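Reviewed 2019-03-07. Unit bought at retail, used since October.

# Flirik Karam filament dryer

The Karam is a heated box for drying 3D printer filament. It holds one standard spool on four rollers, with a lid on top and a single outlet port on the side. Flirik sells it in one color and one size. I paid the full price and have no connection to the company.

## Setup

Assembly is limited to pressing the rollers into their brackets. Two of mine were tight and needed a light pass with sandpaper. The power cord is short. Plan to keep the box within arm's reach of an outlet, or buy an extension.

The control panel has a dial for temperature and a second dial for time. There is no preset list. The manual includes a table of materials, printed too small, and its entry for nylon is low. I ignored it and used the figures from the spool labels. 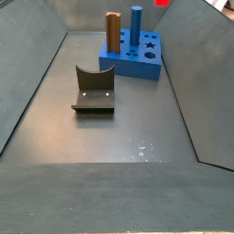 Temperature control is the main reason to buy a dryer over a cheap food dehydrator, and the Karam is average at it. I put a separate thermometer at spool height. The reading settled 4 degrees under the dial setting and stayed there. A steady offset is easy to correct. Warm-up from a cold garage took some 16 minutes, which is slow but acceptable for a cycle that runs for hours.

## Drying results

I weighed a spool of Tidoscombe PETG before and after a 10-hour cycle. It had been left open on a shelf all summer and showed the usual symptoms: popping at the nozzle, fine strings between parts, a dull surface. Final weight was 394 grams with the spool, and a second cycle did not change it. Prints from that spool were clean, with smooth walls and no popping.

PLA needed less time. Nylon needed two full cycles, and I would not trust it outside the box for long after that. 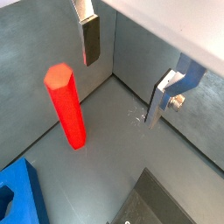 *Red hexagonal prism, standing on end.*

## Problems

- The lid has no gasket. Once the heater is off, humidity inside climbs back to room level overnight.
- The fan is audible from the next room - a steady hum with a slight rattle at the lowest setting.
- The outlet port is too high for direct feed to a low-mounted extruder. I had to add a length of tubing.
- Cardboard spools shed dust onto the rollers.

The older Silovdale box has a proper seal and a quieter fan, but it tops out at a lower temperature and will not dry nylon. For PLA only, I would pick the Silovdale. For PETG and nylon, the Karam does the job, provided the filament goes into a sealed bag afterward.

Rating: 3.5 out of 5. Half a point would come back with a gasket.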